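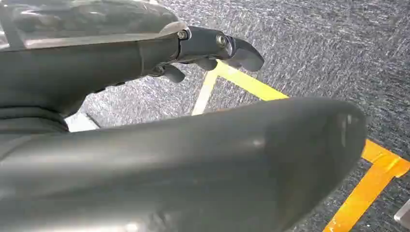 Setting Up the Card Cell at Listiva

The card-sorting cell at Listiva is built from an arm made by Trasta and a gripper supplied by Jastach. Responsibility for its setup rests with Shona MacKinnon, who keeps a written procedure for it and revises it each September.

Work begins at the wrist. The fasteners are checked with a hex key, the covers are wiped down, and the fingers are closed on a gauge block 2 millimeters thick. If the reading has drifted, the gripper is zeroed before the arm is allowed to move.

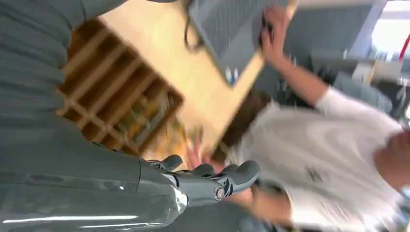 Handover is the stage that takes the longest to tune. The fingers must close firmly enough to keep a card from turning, yet open without delay when a person takes hold of it. MacKinnon requires that this be adjusted at close quarters, with the operator's hand brought right up to the fingertips of the machine. Speed is held low throughout, and the routine, known at the company as Sala, is repeated 100 times. A score of 97 is the lowest she will accept.

The last stage concerns placement. A card is presented to the wooden organizer at an angle and lowered between the partitions, and the approach path is corrected until the edges clear. A full setup takes some 110 minutes. 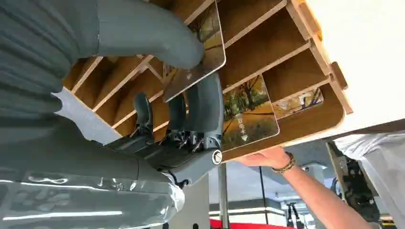
Routine Care

Finger joints are inspected at the start of each shift. Wiring at the gripper is examined for wear, and any damaged lead is replaced before work resumes. Entries in the log are signed by the operator on duty and reviewed by MacKinnon.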